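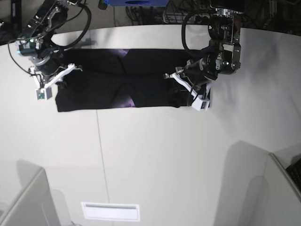
Carla Farah asked, on reading a draft of this section, why the fingers are checked before the cameras when a shifted camera does more harm to the data. The order follows the cabling. The wrist has to be parked low to reach the finger screws, and moving it there can pull on the camera lead, so any camera check made earlier would have to be repeated.

### 3.2 Upkeep of the folding cell

**Figure 2.** The Bornurwood cell with a folded black garment on the table. Each arm carries a wrist camera and a white parallel gripper.

The cell ran 2,985 folding episodes between rebuilds. Upkeep was done by two people, one at the table and one at the console, following a written sheet kept by Amado Padilla.

At the start of each session the arms were sent to the park pose and the fingers were wiped with a dry cloth. Lint on the pads was the most common cause of a missed pinch. Finger screws were tightened by hand with a short driver. The looped cables at the wrists (Figure 2) were then checked through the full range of wrist roll. A loop that touched the table at any point was re-tied higher up the arm.

Camera pose was checked last, against a printed target laid flat on the tabletop. If the error was above our limit, the camera was recalibrated and the session log marked.

One wrist cable on the left arm failed at episode 972. It was replaced with a longer one from Jedico, and the same change was made to the right arm the next morning. Episodes from the session in which the fault appeared were left out of training.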